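Lavthorpe Allotments and Gardens Society
Minutes of the February meeting

Written up by me, Maarja Mets, because Eglė has done it for long enough and gave me a very hard stare when we got to "any volunteers". I've never taken minutes before so please forgive the chat. Corrections to me, preferably kindly!

Present: Vaida Butkienė (chair), Hedvika Doležal, Eglė Mägi, Rūta Kļaviņa, me, and a good turnout from the lower plots. Apologies from the Urnow Lane lot, who had a burst pipe.

We started at 7.30, or a bit after, as the urn was slow and Vaida won't open a meeting without tea.

1. Last meeting's minutes
Agreed, apart from one thing. Rūta says she never offered to strim the whole of the back path, only the bit by her shed. Eglė remembers it differently. We changed it to "part of the back path" and moved on.

2. Water
This took most of the evening. The trough by the top gate is still leaking at the joint and Hedvika has had a quote of £55 for a new valve and fitting. I thought that was a lot for a valve, and said so, but she'd rung two other places and they were both dearer. Agreed to pay it. She'll get it done before the water goes back on.

We then had a long talk about hosepipes, the same one we have every year. The rule stays as it is: hoses for filling butts only, and not left running while you go off and chat to somebody (I know this is me, I'm sorry). Vaida would like more people to put in a second butt and I've said I'll ask at Fontes whether they still do the old juice barrels.

3. Seed order
Hedvika has the list and it closes at the end of the month. We've got 37 orders in so far, which she's pleased with. If you want seed potatoes please say which ones, as "the nice ones from last year" isn't something she can put on a form. The broad beans have gone up a bit but the onion sets are the same price.

Rūta asked if we could get the purple sprouting again. Yes, if enough people want it. I do! Mine was still going in May and I gave bags of it away to everybody in our street.
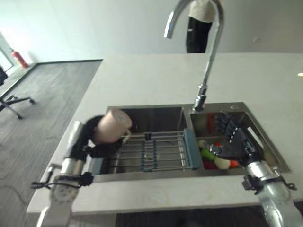

There was also a question about swapping saved seed. Everyone liked the idea, so there'll be a table at the spring open morning and you just bring what you've got in a labelled envelope. Name and year, please. Eglė once grew a whole row of what she'd been told was parsley and is still cross.

4. Waiting list and empty plots
Six people on the list at the moment. Three plots have come up, all at the bottom end where it floods, so Vaida is going to walk round with the first few people and be straight with them about the wet corner. I said it's lovely down there in summer, and it is, but I do see her point. One of the three could be split into two halves, and we thought that was sensible for anyone new who isn't sure how much time they've got.

5. The bonfire heap
Too big. It's got an old door in it now, and a paddling pool. Please only put on what came off your plot. Rūta is worried about hedgehogs and wants the whole heap moved before anything is lit, and we all agreed with her, so bring gloves to the next work morning and we'll shift it together.

6. Show day
Early days, but Eglė wants to get the classes settled. The longest runner bean stays in. The marrow class was put to a show of hands and only just survived. I suggested a class for the worst carrot, for the children, and it got such a laugh that it's gone in. Prizes to be sorted out nearer the time, and Hedvika will ask at Detik if they'll give us a voucher again.

7. Any other business
- The padlock code is changing. You'll get it from Vaida in person, not by email.
- Somebody has left a very good pair of secateurs in the hut, red handles. Ask Rūta.
- Can the person feeding the pheasant please stop feeding the pheasant. It had all of Eglė's winter lettuce.

We finished just before nine. Next meeting in March, same room, same time, and Hedvika is bringing the lemon cake.

Recent items
Minutes of the January meeting
Work morning: what to bring
Seed order form and price list
How to join the waiting list

We use cookies to remember your settings on this site. OK / Find out more

Contact the society | © Lavthorpe Allotments and Gardens Society | Back to top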